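**Kuvside's Hanneke Dierckx confirms engagement to Mulder frontman, announces June shows**

17/02/2021

Singer Hanneke Dierckx has confirmed her engagement to the lead singer of Mulder, ending several weeks of speculation among fans of both bands. The couple will share a bill for the first time in June, when Kuvside and Mulder play 15 dates together.

Dierckx, who has fronted Kuvside for the past six years, shared the news with members of the band's mailing list last night. Her note was short. It said the pair got engaged over the summer break at her parents' place, that both families have known for a while, and that the ring belonged to her grandmother.

"We wanted a bit of time to ourselves before telling everyone," Dierckx said. "People have been very kind about it. A few had already guessed, because I'm no good at keeping my left hand in my pocket."

The two met backstage at a festival and were friends for a long time before they started dating. They kept the relationship private until December, when they were photographed at a mutual friend's birthday dinner. Dierckx said neither of them had planned to go public that night and that she found the attention odd at first, but she has no complaints about how fans have treated them.

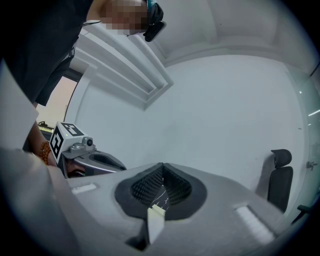
No wedding date has been set. Dierckx said it will be a small day with family and close friends, and the couple will not be selling photographs or giving interviews about it. She asked that people respect the privacy of their relatives, some of whom have had messages from strangers in recent weeks.

The June shows were booked before the engagement. Mulder will close the night at eight of the dates and Kuvside at the other seven. Each band will play a full set, and Dierckx said there will be at least one song together, although they are still arguing over which one.

Kuvside will also release a new single, *Bismont*, ahead of the first show. It is named after the street where Dierckx grew up and was written well before she met her fiancé. "I know people will go looking for him in the lyrics," she said. "He isn't in there. It's mostly about my sister and a car that wouldn't start."

The band's last album, *Wastix*, spent 41 weeks on the independent chart and was followed by a tour of 108 shows. Work on a new record has begun and will carry on after June.

**Tickets**

Mailing list members can buy tickets before general release. The first 1000 orders will include a signed print of the *Bismont* cover. There is a limit of four tickets per person, and all shows are open to all ages, with under-16s to be accompanied by an adult. Venues and on-sale times will be sent to the mailing list first and then posted on both bands' pages.

**Media**

Dierckx is available for a limited number of phone interviews about the single and the June shows. Questions about the wedding will not be answered. Requests should go to the Kuvside press office and include the name of the outlet, the preferred time and the expected length of the call.

ENDS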